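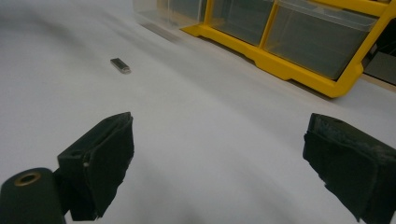
Gwendolyn Iwasaki wrote in after my last column to say that I was being sentimental about short-track racing, and that if a driver can't qualify on speed he ought to load up and go home. She has been reading me for a long time and she is usually kind about it, so I took the letter out to the porch and read it twice. Then I read it to my wife, who took Gwendolyn's side before I'd gotten to the second page.

Her complaint was with my saying that the Wojcik Speedway ought to keep its promoter's provisional, the spot at the back of the late model feature that goes to a regular who missed the show. The track has handed out that spot for as long as I've had a seat in turn four. Now there's talk of dropping it next season and starting only the cars that race their way in. Gwendolyn thinks that's fair, and fair is a hard word to argue with. I'm going to try anyway, so get yourself some coffee.

Start with what the provisional is. It pays last-place money, it starts last, and you have to have shown up for every race to that point to be considered. A fellow with a big hauler who drops in twice a year can't have it. It belongs to the people who tow in on an open trailer in February, when you can see your breath in the pits and the grandstand is mostly relatives, and who are still towing in when the leaves come down.

Johannes Pretorius used it in the 100-lap race this summer. He'd bent something in the heat and the consolation race was over before his crew had the front end back together. They rolled him out dead last, and he stayed out of everybody's way, and by the finish he had come up to twelfth. I won't pretend twelfth is a great day. But I watched the people around me, and a good many of them were watching that car at the end, with the leaders already spread out and the win more or less settled - I was one of them, and my fries got cold.

Now, Gwendolyn's best point, and she made it well, is that a provisional takes something away from the driver who just barely makes the field on his own. If a slow car can get in behind him, what did he work for? I've thought about that one a lot while mowing. My answer is that he worked for a better starting spot and better money, and he got both. He isn't poorer because there's a car behind him. If it were a matter of bumping somebody, I'd be on her side of the fence, but the spot is added to the field.

She also brought up safety, as people do. A slow car on a short track is a moving chicane, that's true, and I've seen leaders lose races behind one. But we have a black flag for that, and Lise Cloutier in the tower has never been shy about showing it. She parked Everett Holloway after 30 laps one night for running under the minimum speed, and Everett is her neighbor. If a provisional car can't keep up, park it. I'd have no quarrel with that at all.

What I worry about is the car count. You don't lose a regular all at once. He misses the show, he's out the fuel and the tires, and on the drive home he does some arithmetic. The next time it looks like rain he stays in the garage. Then one of the kids has a ball game. I have seen two tracks in this part of the country go that way, with beautiful rule books, both of them, and in the end they were starting fields so short that the pace laps looked like a funeral procession for somebody not very popular.

I will give Gwendolyn this much. The spot shouldn't be a season pass. Let a driver take it 4 times a year and no more, and post the list at the pit gate so there's no muttering about favorites. That seems to me a sensible place to land, and I'd be glad to hear from anyone who has raced under a limit like that. Gwendolyn, you have my address, and I expect you'll use it.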